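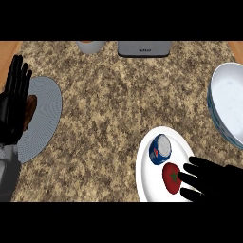

Renata Herrera would like it known that she still thinks we should have finished the real left arm before spending a whole winter on a simulator, and that no amount of granite texture is going to tighten a wrist bolt. Fair enough, Renata! It goes in at the top, as promised.

Grilluvside: kitchen episodes for a home-built two-armed robot

14th June, by Joaquín Lucero

We use cookies to remember your settings and count visits. Accept / Manage choices

Welcome, and thanks for stopping by. Grilluvside is the simulated side of a two-armed robot that a handful of us have been putting together on the back benches at Rallitley, our shared workshop, with a good deal of the fiddly work carried home in backpacks and done at kitchen tables. This page covers the recordings only. The drawings for the physical build live in their own folder, and they are in a much sorrier state, so please be patient with us there.

What you get

The download holds 3637 episodes, every one of them rendered, set at a kitchen counter with dishes and food on it. Each episode has the view looking down over the counter, the joint positions for both arms, the finger positions for both hands, and a one-line instruction in plain English. The view comes with a black band across the top and another across the bottom. They are part of the saved video, so crop them yourself if your training code would prefer a tighter picture (mine does, Ulises's doesn't, and we've stopped arguing about it).

We held back 188 episodes for testing. They are listed in heldout.txt, and I'd ask you kindly to leave them out of training, even if you are only playing around, so that when people write in with results we can all compare notes.

How it was made

Ulises Saavedra drove the arms from his spare room with a pair of gloves he soldered together in February, and Josefina Orellana laid out the counters. She moved the plates, bowls and food between sessions, and she has a real gift for putting a cup exactly where an elbow wants to go. The glove readings pass through Buzatu, our little smoothing script, before anything is written to disk. If you want the raw readings, they are in the "unsmoothed" folder, jitter and all.

Training on it

Start small. I mean it! My own first try used 80 episodes on an old desktop under the stairs, and it taught me more than the big run did, mostly about my own mistakes in the config file. The loader expects Briseo version 3, and older versions will read the left hand's joints in the wrong order without a word of complaint. I lost a whole weekend to that one.

Things to know before you trust it

Contact is the weak spot. A tomato here is a stiff body with a friction number attached, and a real tomato has opinions of its own. A grip that holds in simulation may well squash supper at home, so turn the force limit down and keep a hand near the stop switch the first time you try anything on hardware.

Food sitting partly behind a hand is common in the recordings. We kept those episodes on purpose, as the real robot will be blocking its own view half the time too. The object labels still mark a hidden item as present, so check the visibility column if that matters for your work.

The fingers can also sink very slightly into a plate's rim on slow sideways moves. Évan Chevalier has a patch for it that I haven't merged yet, and he has been very gracious about the wait.

Using and sharing

Take it, change it, teach with it, and pass it along with our names attached. If you build a pair of arms of your own, please write and tell us how you routed the wrist cables. We're on our fourth way of doing it and I'm not fond of this one either.

Get workshop notes from Rallitley by email. Enter your address to subscribe. Unsubscribe at any time.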